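Trying Out the Sultine Arm Kit: My Term Project

For my automation project I reviewed the Sultine, a starter arm kit sold by Prostberg. It costs $400, or $353 with the student discount, so I wanted to know if it's worth saving up for (short answer: mostly!).

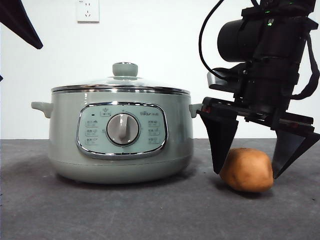
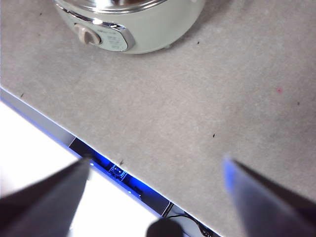 Setup took me one whole evening, and the manual skips the bit on calibrating the gripper. Once I'd sorted that, I ran 93 pick-up trials with kitchen stuff and it fumbled 13 of them. Nearly all the misses were small round things that rolled away, but spuds were fine. I also tried the Skestlow software add-on, which has a nicer menu and better colour settings, though it crashed on me twice in March.

My favourite part was the teach mode, where you move the arm by hand and it copies you. I'd still like softer fingertips, so next term I'm going to try the Wihongi rubber ones.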